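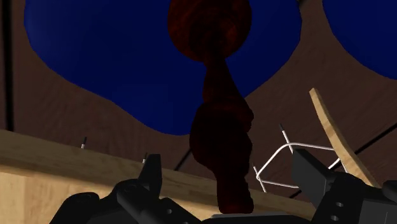
How many sim demos do you need before a grasp policy stops falling apart on shapes it hasn't seen?

Depends way more on how varied the objects are than on the raw count. We trained on 1,461 demos over 144 object meshes and it beat a set with the same number of demos over 2 meshes, easily.

taselier_fan
ok but beat it on what. held out meshes or the same ones with new poses

vorneo
held out. 100 trials per policy, all in sim. new poses on the old meshes, both did fine, hardly a gap

mudflap
So more shapes = better on new shapes. Not exactly a shock? The Þorgeirsson writeup had the same trend I think, smaller gripper tho.

vorneo
trend yes. what I didnt expect was turned stuff, balusters, table legs, that sort of profile. Skinny neck between two fat parts. The 2 mesh policy kept closing on the bulge and slipping. the other one went for the neck or low on the shaft

sudley_lab
Going to push back. Did you hold texture and lighting fixed between the two sets? If the 144 set also got random backdrops you're measuring two things at once. We burned all of March on exactly that mistake.

vorneo
lighting randomized in both. backdrops... same pool, but the big set probably drew more combos. let me check the config

sudley_lab
Then I wouldn't say "easily" yet. Rerun with one backdrop, dark wood object on brown wood, worst case for contrast. If the gap holds I'll believe it.

mudflap
agree w sudley on the rerun, disagree it'll change much. choosing the neck over the bulge is geometry, not color

taselier_fan
unless the policy is rgb only, then its all color lol. any depth input?

vorneo
rgb only. two cameras, one on the wrist

sudley_lab
Well there you go.

vorneo
fine, fixed backdrop run is queued, same seeds. will post both tables when its done, prob after 6 pm

mudflap
post the failures too pls, not just the succes rate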